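# Plamwood bench cloth

Heavy woven cotton cloth for covering worktables, sold by the metre or cut and hemmed to size. We have stocked it at the Oltholm shop since we opened the fabric side, and it is still the cloth we sell most of. People use it for sewing tables, model-making, repair benches, craft fairs and the odd theatre floor.
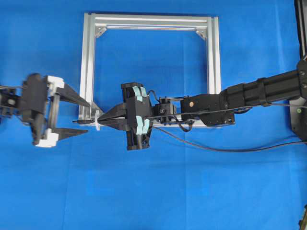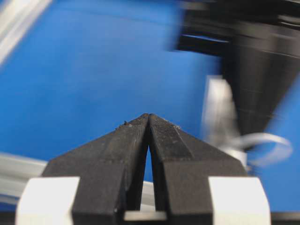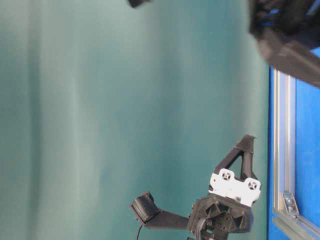

The cloth is woven for us by Mamani and dyed in the piece, so the colour goes right through and a cut edge doesn't show white. It has a plain weave with a slight tooth to it. Small screws and beads don't roll as far as they do on a bare table, and paper stays where you put it. There is no rubber or foam on the back. If your table is very slippery, use the clips listed further down or tuck the ends under.

## Sizes and cuts

The roll is 141 cm wide. We cut to the nearest centimetre and add a little over, never under. The shortest length we cut is half a metre.

- **Unhemmed, by the metre:** cut straight across, selvedge left on both long sides
- **Hemmed to size:** double-turned hem on all four sides, corners mitred
- **Hemmed with drop:** as above, with extra cloth to hang over the front and sides

For a hemmed cloth, give us the finished size you want and we will work out the turnings. For a drop, give us the size of the table top and the length of the drop as two separate measurements. We get a lot of orders where these have been added together already, and then we have to write and ask.

Anything wider than the roll has to be joined. We put the seam down the middle unless you say otherwise. Some customers prefer two narrow side panels so that the middle is clear, and there is no extra charge for doing it that way.

## Colours

Order by number. The names are only ours and the mill doesn't use them.

- 1011 Harbour
- 1012 Slate
- 1014 Moss
- 1017 Brick
- 1020 Undyed

Shades vary a bit between dye lots. If you need several cloths to match, order them together and say so in the notes. Swatches are free, up to five per customer, and go out by ordinary post. 1017 Brick is out of stock and we expect it back in December.

## Washing

Wash at 40 degrees on its own the first time. The cloth is not pre-shrunk and will lose almost 12 mm in each metre of length, and much less across the width. We allow for this on hemmed cloths, so a new one will look slightly long until it has been washed.

Iron it damp. It creases when folded and the creases from the post take some getting out — steam helps, or leave it flat overnight with something heavy on it. Don't use bleach on any colour except Undyed. Wax and glue can be scraped off once hard. Oil is more difficult and will usually leave a mark.

## Clips

The Drindden table clip fits tops up to 4 cm thick and is sold in packs of four. It is sprung steel with a rounded lip and doesn't mark the cloth. One pack is enough for most tables. Long trestles want two.

## Trade and schools

We keep full rolls for trade customers and can cut repeat sizes on account. Orders over 500 metres are sent direct from the mill and take longer, so please ask for a date before you order. Trade enquiries go to Hortensia Pacheco at the Oltholm shop.

## Delivery and returns

Unhemmed cloth is normally posted the next working day. Hemming adds about a week. Lengths under five metres are folded and anything longer comes on a tube, but you can ask for a tube with a short length if you pay the difference in postage.

Unhemmed and hemmed cloths that we have cut to your measurements can't be returned unless there is a fault. Check the cloth over before you wash it. Clips can be returned unused in their packet.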